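Six weeks with the Collton box mover: is it ready for a small warehouse?

I'll start with the score because I know some of you scroll straight to it: three stars out of five. Would I rent it again? Maybe, for the right month. Would I buy one? Not this version.

Okay, so the Collton. It's made by Wasunell and it's a box mover, which means an arm on a wheeled base with a flat suction head on the end (six cups on mine) and a camera up top that decides where one box stops and the next one starts. You park it between a pallet and wherever you want the boxes to go, tell it on the tablet what it's looking at, and stand back behind the floor markers. I rented it through Price, the equipment place out in Curnton, and they dropped it off on a Sunday morning, which I thought was very decent of them. Delivery was painless. The guy had it off the truck and rolling before I'd found the extension cord.

I wanted it for one chore. We get mixed loads of cartons, and every one has to come off a pallet, get turned so the label faces out, and go onto the right stack. I've done this job on and off for most of my working life and my back would like a word. Every year somebody at a trade show tells me a machine can do it now, and every year I go home and do it by hand. So this time I put my own money where my complaining was.

The first day I was in love. We gave it a fresh pallet, every carton the same size, all new, all square, and it just went! Pick, swing, place, pick, swing, place. It isn't fast. I can beat it easily for the first half hour. But it doesn't slow down after lunch, and it doesn't stop to look at its phone, and by mid-afternoon it had caught up with me and gone past. The stacks it builds are gorgeous too, all the corners lined up like a store display. I stood there drinking coffee and watching it like it was a fish tank.

Then I gave it the real work.

Our real work is a few kinds of carton in one stack, some printed blue, some green, some red, with similar layouts and different model codes. You have the odor remover in one flavor next to the odor remover in another flavor, with a lubrication cleaner underneath. A person reads that without noticing they're reading. You put your palms flat on the column so it doesn't wander, you nudge it over till it sits tight against its neighbor, and your eyes have already gone to the next one. I never thought of that nudge as a skill until I tried to get a machine to do it.
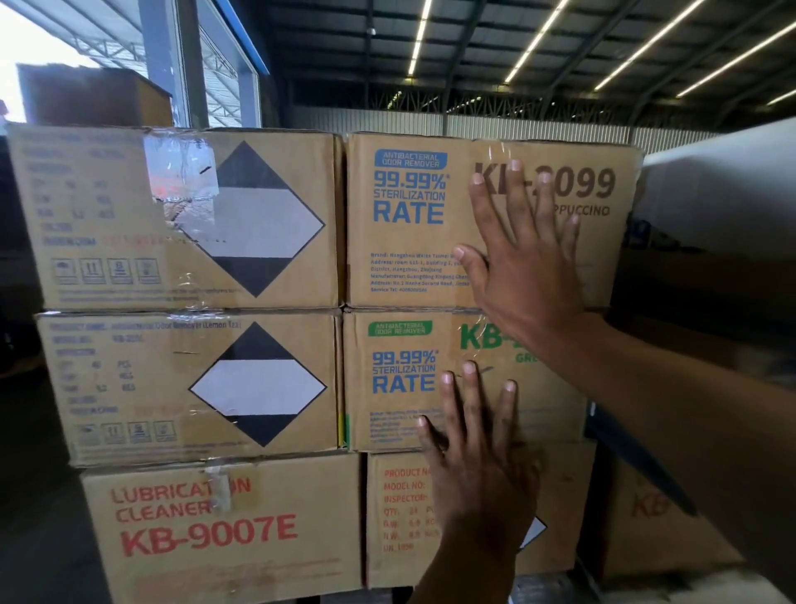

Why does it need to nudge anything, one reader wrote when I posted my first-week notes, when the whole point of a machine is that it puts the box in the right spot the first time? Fair question, and I'd have asked it too. The reader went on to say that I was judging the thing on whether it worked like me, and that a stack built by an arm from the floor up wouldn't need straightening in the first place. I chewed on that for days.

And it's half right! When the Collton builds a stack from nothing, with good boxes, there's nothing to straighten. My trouble is that almost no stack in a small warehouse gets built from nothing. Somebody pulls two cartons for an order. Somebody else leans a hand truck on the corner. The column drifts, and now the machine is being asked to set a box on something that isn't where it thinks it is. Sometimes it notices and re-scans (there's a little chirp, you'll learn to hate it). Sometimes it notices and stops dead and waits for a human. Pushing sideways on a column until it feels snug isn't in its bag of tricks at all. It can lift and it can set down.

Now the number people keep asking me for. Over the whole rental the tablet logged 1,813 picks tried. On 368 of those it gave up and called for help. So that's a bit more than one in five where I had to walk over, fix something or move the box myself, and tap Resume. On the clean one-size pallets it hardly called me at all, so you can guess what the mixed ones were like.

I started keeping track of why, and most of it came down to the cardboard. Suction wants a smooth, flat face. Old tape is bad news, and the creased, shiny kind is the worst of all. It fools the camera into seeing an edge and it lets air in under the cups. Torn liner is just as rough. If the top layer of paper has peeled off and the ribs are showing, the cups can't seal there, so it hunts around for another spot, and if it doesn't find one it quits. Upside-down printing bothered me less than I expected. You can tick a box in the settings for it and after that it reads the carton either way up, though it won't flip it for you.

Compare that with how a person takes a beat-up carton off a low layer. You get your fingertips under the bottom corner, thumb on the front, feel whether the bottom is going to hold, and change your grip if it isn't. You're doing three or four things with each hand and you could carry on a conversation the whole time.
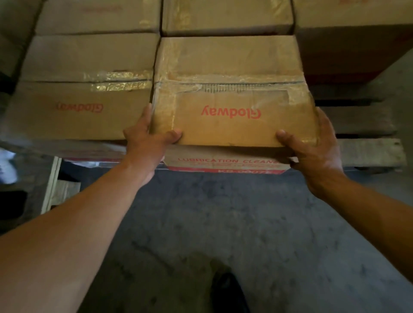 Hands on a worn Glodway carton, Lubrication Cleaner below.

Low layers deserve a paragraph of their own. Wasunell's sheet says the arm reaches all the way down to the pallet deck, and it does, if you have the room to park it square on. Our aisles aren't that generous. For the bottom rows I had to shuffle the base back, re-scan, shuffle again, and by then I could have unloaded the row by hand twice. Those are exactly the boxes I wanted help with! The waist-high ones never hurt anybody. If they fix one single thing for the next model, let it be this.

Other odds and ends from my notes:

The floor. Ours is plain concrete with the usual stains and grit, and the wheels handled it fine. I swept more than usual, though, after it got grumpy over a strip of pallet wrap.

Noise. The pump hums. You'll turn the radio up a notch and forget about it.

The tablet. Nice big buttons, works with gloves if you press hard. The menu for adding a new carton type is buried three screens down, and you need it constantly if you handle mixed goods. I finally stuck a Post-it on the back with the steps.

Battery. It got through a shift for me with a top-up at lunch. I never ran it flat.

Support. I called Price twice. They picked up both times, and the second time they talked me through cleaning the cups, which helped a lot with dusty cardboard. Nothing but good things to say there.

What it did to the day. I expected to get hours back, and I did, sort of, but they came in crumbs. Four minutes here, seven there, then the chirp. You can't start anything serious. I ended up doing labels and sweeping next to it, so in a way it moved me from the lifting job to the babysitting job. My back felt better, I'll give it that, and by week four I'd quit reaching for the heating pad at night. That's worth a full star all by itself.

So can a machine do this chore yet? It can do the easy version of it, all day long, very neatly. If your loads come in one size and brand new, and you've got room to drive around, go rent a Collton tomorrow and ignore half of what I've written. If your pallets look like mine, with three products on one load and cartons that have already been through a few hands, plan on keeping a person close by.

I asked Price whether there's a different head for it, something with fingers or a lip that could slide under a bottom edge. They said Wasunell has one in the works and they'd put me on the list to try it. I told them April would suit me, once the spring loads start coming in, and that I'd be saving my ugliest cartons for it.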